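Come talk to me about getting dressed for work (paid interviews, women in Pretley and Drenness)

Hi! I'm Irén Kovács, and I'm putting together a book and a short radio series about women, faith and dress codes on the job. I'm looking for 11 more people to interview between now and the end of September, and I'd love for you to be one of them.

A little background. I spent nine years on the local news desk in Pretley, and the letters that stuck with me were always about clothes. A nurse told to swap her headscarf for a paper cap. A bus driver whose long skirt was called a safety problem by a manager who never rode the bus. A girl who took her scarf off for a summer job and then didn't know how to tell her grandmother. I kept a folder. It got fat.

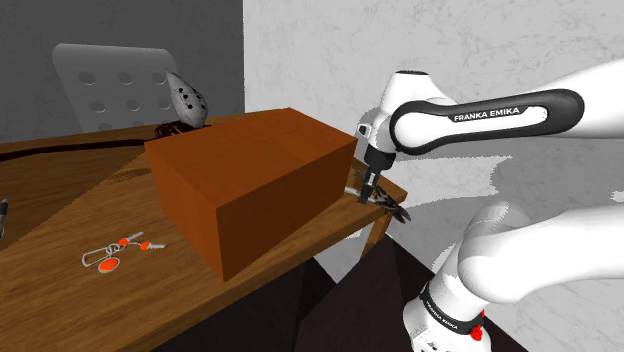 So who am I hoping to hear from? Women 18 and up who cover, used to cover, or cover only sometimes — Muslim, Orthodox Jewish, Mennonite, Sikh, anything at all. You don't have to be religious now. You don't have to have had a bad time, either! If your boss was lovely about it and the only trouble was finding a scarf in the right navy blue, I want that story too.

We'd talk for a couple of hours, in person or by phone, and I pay $236 per interview, plus bus fare. I can do evenings, and kids are welcome (there's a rug and a box of crayons). You pick the name I use. You'll see your part of the chapter before it goes anywhere, and if you want a line out, it's out.

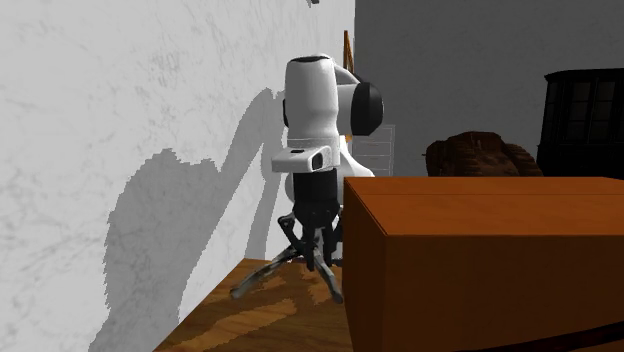
I'm especially short on women who work in factories, labs and warehouses, and I've had almost nothing so far from the Vincze side of town. Loose sleeves come up constantly in those talks, and so do rules that were written with somebody else's clothes in mind. If you spend your shift next to moving machinery, tell me what you wear and who decided it. I've read plenty of handbooks. I'd like to hear from the person in the sleeves.

The project is funded through the Clandach fellowship, and Attila Pintér is handling the sound editing. He only hears recordings from women who have said yes to radio, so please tell me if you'd prefer the book only.

To sign up, call me on extension 404 at the Pretley Community Press office, any time after 10 a.m., or leave a note at the front desk with your first name and a good time to reach you. Hungarian or English, both fine with me.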